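# Progress Report: Working Rules for Cloth Handling Cells

Submitted to the Hafstein Fund by Plurkell, October 31, 2025
Project lead: Weidong Long
Safety and documentation: Onyekachi Osagie
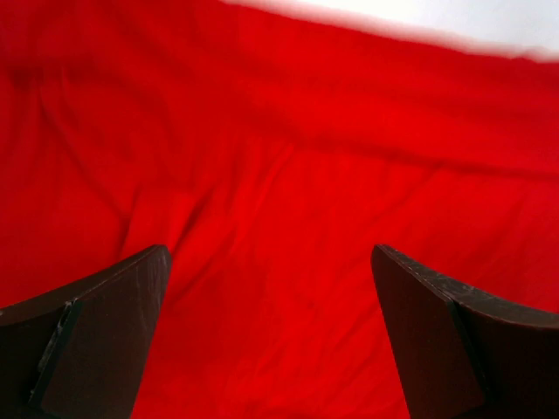 ## 1. Purpose of the reporting period

The grant agreement asks Plurkell to write, test and publish a set of working rules for robot cells that handle loose cloth. This report covers the work done since the June report. It describes the rules now in force at the Mandik site, the changes made after the first trial of those rules, and the items that remain open.

The draft rules were adopted at Mandik in June. Operators, maintenance staff and the data team now work from the same text. The earlier practice, under which each shift kept its own notes, has ended and the shift notebooks have been archived.

## 2. Status of the rules

The current text has 54 clauses. They are grouped by task: setup, running, stopping, inspection, and records. All clauses except those listed in Section 6 have been reviewed by the people who carry them out.

The setup clauses changed the least. Before each run, the operator confirms the stop button, clears the work surface of anything not on the run sheet, and moves the arm through its full range at reduced speed with no cloth present. The run sheet is signed after this check and before the first piece is laid down.

The running clauses were rewritten twice. The June draft told operators to keep hands out of the cell "during motion." Two operators read this in different ways: one understood it to mean motion of the arm, the other motion of the gripper alone. The clause now says that no one reaches past the marked line unless the arm is in its hold state and the indicator shows it. Cloth that slips to the floor stays there until the hold state is reached.

## 3. Gripper condition and wear

Inspection of gripper fingers was the weakest part of the June draft, which asked only that fingers be "in good order." The revised clause sets out what the inspector looks for and what is done about it:

- Light scuffs, specks and surface scratches are recorded and the fingers stay in service.
- Any burr or raised edge that catches a test swatch takes the fingers out of service at once.
- Looseness at the mount is treated as a fault, and the cell is locked out until maintenance signs it back in.
- Fingers are replaced as a pair, including when only one is damaged.

The inspection interval is 400 grasp cycles or the start of a shift, whichever comes first. Maintenance staff had asked for a longer interval. Ms. Osagie's office declined the request for this period and will look at it again when more records are in hand.

Fabric samples are now inspected under the same clause. A snagged or pulled piece is set aside with the number of the finger pair that last held it, so that damage to cloth can be traced to a part.

## 4. Wrist camera records

The wrist camera is used in every run at Mandik, and its records are the main evidence when a grasp is reviewed. Three rules govern them.

First, both fingertips must be in view in every recording. If a camera has shifted on its bracket so that one tip is lost, the run is stopped and the camera is reseated and checked against the reference view.

Second, blurred images are kept. Soft cloth and a moving wrist produce a good deal of blur, and the June draft allowed operators to delete such images at their own judgment. Reviewers found that this left gaps in the record at the moments of greatest interest. Deletion by operators has been withdrawn. Images may be marked as unsuitable for measurement -- they may not be removed.

Third, lighting over the work surface is set from the run sheet and is not adjusted during a run. Bright, saturated fabrics and pale backgrounds are both in regular use, and exposure is checked with the fabric that will be handled.

## 5. Training and outside review

All eight operators at Mandik have completed the training module and the supervised stop drill. Two new operators will complete both before they are assigned to a cell. The drill is repeated whenever the stopping clauses change.

Brasunitz carried out the outside review required by the agreement. Its reviewers spent two days on site and asked for clearer wording on who may restart a cell after a stop. The text now names the shift lead as the only person with that authority. Brasunitz also recommended that the rules be kept short enough to be posted at the cell. A posted summary has been drafted but does not yet cover inspection.

## 6. Open items

- Wording for thin and very stretchy fabrics, where the present grasp force limits have not been tested.
- Retention period for wrist camera records. Storage cost is the main question.
- Completion of the posted summary.
- A decision on the inspection interval described in Section 3.

## 7. Budget and schedule

Spending is within the approved plan. The outside review cost less than budgeted, and Plurkell requests approval to move the difference to fabric samples for the first open item. No change to the end date is requested.

Questions on the technical clauses should be sent to Mr. Long, and questions on training or records to Ms. Osagie. The full text of the rules, with changes marked against the June draft, is attached as Annex A.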